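I caught Tineke Smits on a Friday, right after lunch, and asked her straight out what people get when they order the Jultum kit. "Two arms, the grippers, a camera and a lot of screws," she laughed. Her customers are mostly schools and tinkerers, and over 200 kits have gone out since June!

I wanted to know about paper, my own weak spot (I crumple everything).

"Everybody asks for cups and blocks," she said. "I like paper. Squeeze too hard and you've ruined your plane." 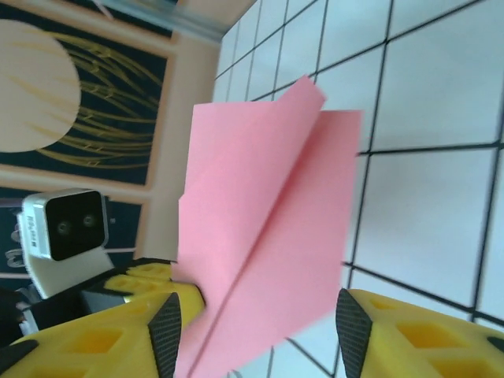 She told me the pads matter more than the motors — they're the part she redid most, and a spare pair comes in the box. Bart Groen writes the software, and he'd like it known that the manual is now only 30 pages (it used to be 50).

So would she sell me one? "Sure, but clear your weekend first." I'm thinking about it — my kitchen table is less keen.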